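Getting candle wax out of a ceramic pot?

Mon 20 January
Posted by ledberg_lou

Hi all, long-time reader, first-time poster. I've been pouring my own candles since September and I'm at the stage where I have more empty pots than shelf. My sister picks up odd little ceramic pots at the Sitdale flea market and passes them to me, and I fill them, burn them down and then get stuck. The last half inch of soy wax will not come out. I've tried a butter knife (scratched one, never again), I've tried the freezer overnight, and I've tried hot water straight from the kettle, which cracked a perfectly nice blue one right down the side. I cried a bit, I'll admit it.

So what do you all do? I want to reuse the pots, and I'd like to keep the old wax too if I can, as I have a bag of leftovers going. I'm in a small apartment, so nothing with open flames or a heat gun please – my smoke alarm goes off when I make toast.

One more thing, does it matter if the inside of the pot has ridges? Some of my sister's do and I never know if the wax is really gone or just hiding in the grooves. 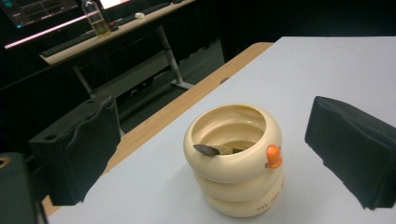
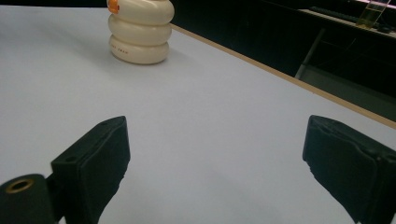
I should say I'm using a soy blend, the cheap one that comes in the big sack, and cotton wicks with the metal tabs glued down. The tabs are a whole other problem. Half the time the glue is stronger than the pot! Any tips for those would be great too.

Pak-hei Kan
Freezer works, but you're probably leaving it in too long. Overnight gets everything so cold that the pot is at risk when you bring it out, and you don't gain anything. I do two hours, then turn the pot upside down on a folded towel and tap the bottom with the heel of my hand. If it doesn't drop out, I leave it on the counter for five minutes and tap again. It usually goes the second time.

For whatever's left I use the oven. Lowest setting, 197 degrees on mine (that's Fahrenheit, don't panic), pots upside down on a foil-lined tray, pulled out as soon as the wax runs. Start them in a cold oven so they warm up slowly. Your blue one cracked from the kettle water hitting it all at once, I'd bet money on it. Stay in the kitchen the whole time, and skip this for anything with a glued-on decoration.

Ridges are fine. Wipe with a paper towel while the pot is still warm – use an oven mitt – and run your fingertip around once it has cooled. If it feels greasy there's still wax in there. Dish soap and a soft old toothbrush after that.

Wick tabs come up easily while the glue is warm. I twist them instead of pulling.

rurkau_beth
what he said about the oven. also DON'T rinse it down the sink, ask me how I know. plumber cost me 421 dollars

mokmok20
I just buy new pots lol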